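Ticket 41: Wi-Fi drops in back workshop, label printer offline
Site: Usmani, ground floor
Opened by: front desk
Priority: medium, bumped to high in August
Status: open, monitoring

Reported problem
Label printer in back room goes offline a few times a day. Tablets in same room drop off too, come back on their own. Front office fine. Started after the Clondel access point got moved to the hallway ceiling. User says rebooting the printer fixes it "for a bit."

8:50 am
Called site. Printer shows offline in the print queue but has an address on its own screen. Had them print the network page. Signal 34 percent. Not great, should still work.
Asked them to leave it alone till I get there, no more reboots please, wipes the log every time.

10:15 am
On site. Printer up when I walked in, of course. Set a ping going from laptop in front office, left it running.
Access point firmware two versions behind. Did not update yet, want to see it fail first.
Checked the lease time on the Fendard router. Set to 2 hours. Somebody changed that, default is a day. Could be nothing.

11:05 am
Dropped. Ping lost for over a minute, then back. Tablet went at the same time so its not the printer. Stop swapping printers (there is already a spare one in the closet from the last ticket, same fault reported on it, almost certainly good).
Router log shows the access point itself going away and coming back. So upstream of the wifi. Cable or power.

11:30 am
Swapped patch cable at router end. Swapped port too, was on 2, now on 4. Old cable had a broken clip, would slide out if you looked at it. Binned.
Ping stable 20 min. Then dropped again. Damn.

1:20 pm
Power injector for the access point is plugged into a power strip behind the shelving. Strip is warm and has the laminator on it, and a heater, and a glue pot. Laminator kicks on, injector light blinks. Did it three times on purpose, three blinks, three drops.
Moved injector to wall outlet by the door. Laminator on, no blink.
Told site: nothing else goes on that outlet. Put tape on it.

2:10 pm
Printer needs a flat spot in range while we test, asked for bench space. Keep the vents clear. 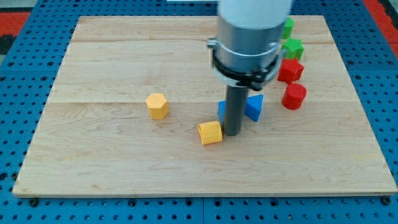

Board on the blue pegboard table

2:40 pm
Updated access point firmware. Took 11 minutes, rebooted by itself. Everything rejoined except one tablet, it had the old guest password saved. Forgot the network, typed it in again, fine.
Set lease back to 24 hours.
Fixed address for the printer so the queue stops chasing it. Queue rebuilt on both office PCs. Test labels printed from each. One PC had three copies of the same printer listed, deleted the dead ones.

3:30 pm
Gelora inventory app still throwing "no connection" on one tablet even with wifi good. Browser works on it. Cleared app cache, no change. Signed out and in, works. App seems to hold on to the old session after a drop. Not our gear, noted for the Gelora people, they can have their own ticket.
Leaving site. Ping clean since the outlet change.

Update, next morning
Site emailed. No drops overnight per router log. Printer stayed up. Label came out half blank once, thats the ribbon, told them how to reseat it (open lid, push left spool till it clicks).

Update, later same day
One short drop at lunch. Checked remotely, whole router restarted, not just the access point. Site says the lights flickered too so probaly building power. Recommend small battery backup for router and injector. Quote sent, waiting on OK.

To do
- battery backup, if approved
- proper cable run to the hallway, the current one goes under a door
- get the heater off that strip, seriously
- pick up spare printer from closet and bench test it
- call back end of month, close if no more drops

Workaround if it drops again before then
Look at injector light first. Blinking or off = power, check the outlet by the door. Steady = call us and dont touch the printer. Write down the time, helps a lot.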